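Search the guide
Enter keyword

Codora Convention Companion: Set-up Guide
Section 2. Planning your autograph day

Welcome to the fun bit! Once your ticket is linked, Codora can build a timetable of signings, photo ops and panels for you, and it's lovely to watch the day fill up.

1. Open Codora and tap My Shows.
2. Choose your event. For the Stilwood Film and TV Fair, pick the June listing, as the winter one is still showing.
3. Tap Guests and put a star next to everyone you'd love to meet. You can star up to 40 guests, so go wild!
4. Tap Build My Day. Signings go in first, then photo ops, then panels.
5. Drag anything you want to move. Clashes turn orange.

Note: Guests sometimes swap tables on the morning itself. Pull down on the timetable to refresh it before you join a queue.
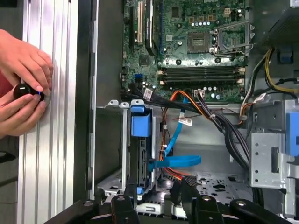
Can I plan for a friend as well?
Add them under Group and their starred guests will sit beside yours in a second colour. They need their own ticket, but they don't need their own Codora account.

Adding memorabilia to be signed

6. Tap Items, then New Item, and type in what you're bringing (a poster, a lobby card, that battered Kellik annual from the loft).
7. Match each item to a guest. It will then pop up on your timetable 2 minutes before your slot, a brilliant little nudge when you're deep in conversation about old serials!
8. After the signing, tap Signed and add a note if you like. Mohsin Paracha on our guides team writes down every chat he has, and his notes are a joy to read back.

Caution: Deleting an item deletes its notes too. Save a copy first from Items > Export.

Caution: Photo op bookings made at the Ospina desk in Hall 2 don't reach Codora. Type them in by hand with your booking number.

Last updated: 5/18/23 by Kaisu Kallio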